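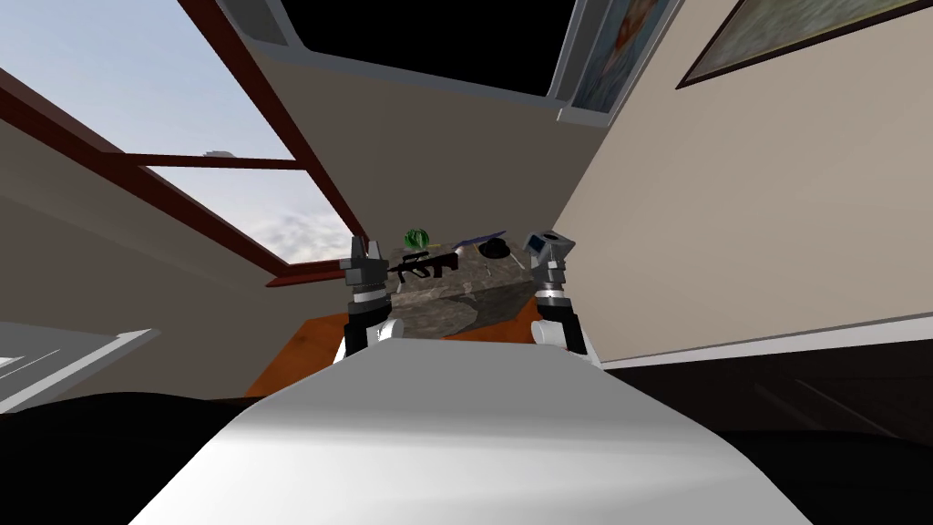

Tài Doãn thinks I should give up on the sourdough. Keeping a jar of flour paste alive for three years in order to produce, by Tài's reckoning, four good loaves is no way for an adult to live, and there is a bakery in Soden that will sell you one for seven dollars with no emotional involvement at all.

I've been turning this over since Sunday, mostly while feeding the jar.

The jar came to me in February, the year I moved up here. It was handed over in a parking lot by a neighbor who was leaving the state and looked relieved. She gave me a page of instructions, both sides, and the starter's name, Minami, which I was told not to change. I don't know what happens if you change it. I have not tested this.

Since then I have read more than 200 pages of other people's opinions about hydration. I own a scale that I use for nothing else. I own a basket whose only job is to leave stripes on dough. My usual loaf takes 670 grams of flour, two days, and a level of attention I have never once given to my taxes, and it comes out with the general outline of a hubcap.

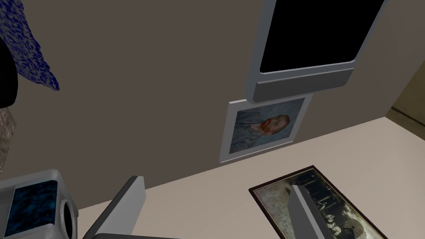 The trouble is mostly the second rise. All the books say to wait until the dough is ready, and all of them describe ready as something you will come to recognize, like true love or a gas leak. Poke it, they say. If it springs back fast, wait. If it springs back slowly, bake. Mine does a third thing, where it keeps the dent and seems to hold it against me.

I tried the fridge overnight. I tried the oven with the light on, and then forgot and preheated the oven, which gave me a sort of warm plastic wrap casserole. I tried a different flour from the Urnevine mill, stone ground, twice the price, and I will say the hubcap had a nuttier flavor.

Tài's position is that a hobby should return something. Tài took up running last spring and has a lower resting heart rate to show for it, and mentions the number. I have a freezer full of breadcrumbs. There is a limit to how many things a person can coat.

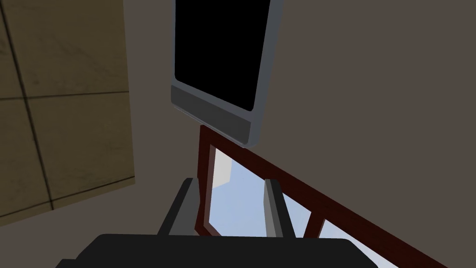

And yet the four good ones were very good. The best was a year ago, on a day I'd lost track of the time and shoved it in the oven out of spite. It came out tall and dark and crackled at me for ten minutes on the rack. I ate half of it standing up, with butter, and told people about it at work the next day until they found reasons to be in other rooms. I have tried to recreate the conditions – I've gotten the temperature right, and the flour – but it's hard to lose track of the time on purpose.

So I bought the bakery loaf, to be fair to Tài. Drove over to Soden on Saturday morning, stood in line, paid my seven dollars. It was excellent. It had the open crumb, the blistered crust, the whole business. I was in a bad mood until lunch.

Then I went home and fed Minami, and there's dough in the fridge now for tomorrow. If it's flat, I'm doing eggplant.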